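How to Check Whether Your Car Has an Open Recall (and Get It Fixed for Free)

Posted 2020-02-19

I love this topic, and I know how that sounds. But checking for recalls is one of the best free things you can do for your car, and most people can finish the whole job over a cup of coffee. I did both of our cars in December and found an open campaign on the older one, a little Skusten hatchback we'd been driving happily with no idea there was a letter out there with our name on it!

Let's get yours checked.

Step 1: Find your VIN

The VIN is the 17-character code that identifies your exact car. Look through the windshield at the lower corner of the dash on the driver's side, or open the driver's door and read the sticker on the frame. It's also on your registration and your insurance card. Write it down carefully. VINs never use the letters I, O or Q, so if you think you see one of those, it's a 1 or a 0.

Step 2: Run the search

Go to the government's recall lookup page and type in the full VIN. You can also search by make, model and year, but that only tells you what was recalled for that model in general. The VIN search tells you whether your car still has work outstanding, and that's the answer you want.

Then do the same thing on the manufacturer's own website. Very new campaigns sometimes take a while to load, and the two lists don't always match on the same day. Our Skusten showed up on the maker's page first.

Step 3: Read the notice all the way through

Each recall has a short summary with the defect, the risk and the remedy. Look for any line that says to stop driving or to park outside. If you see either one, do what it says right away and call the dealer about a tow or a loaner.

The notice will also say how many vehicles are affected. Ours covered 2,206 cars, a tiny campaign, and the parts came in fast. Big ones can have a waiting list.
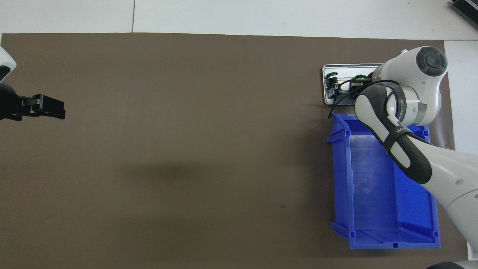

Step 4: Call a dealer and book it

Any franchised dealer for your brand can do recall work, even if you bought the car somewhere else or you're the third owner. I called the one in Tirnitz first and they had nothing for weeks, so I tried Botha, a bit farther out, and they called me back within 48 hours with a slot. Shop around!

When you call, have these ready:

Your VIN
The recall number from the notice
Your current mileage
A question about whether the part is in stock

Ask how long the repair takes, too. Mine was 2 hours, so I brought a book and waited.

Step 5: Keep the paperwork

The repair invoice should list the recall number and show a balance of zero. Put it in the folder with your other service records - buyers love seeing it when you sell. Give it a couple of weeks, then run your VIN again to make sure the campaign shows as completed. If it's still open, the dealer may not have submitted the claim, and a quick phone call usually sorts that out.

What if you already paid for the repair?

You may be able to get your money back. If you fixed the same problem before the recall was announced, look for the word "reimbursement" in the notice and send in copies of your receipt (keep the originals). There's usually a deadline, so don't let it sit.

A few extra things worth checking

Tires and child car seats get recalled as well, and they have their own searches. For tires you'll need the code on the sidewall that starts with DOT. For a car seat, look for the label with the model number and the manufacture date. Ours is a Kulitetti and it came back clean.

I now run all 3 searches twice a year, when the clocks change. If you've moved recently, update your address with the manufacturer while you're on their site, so the next letter goes to the right house.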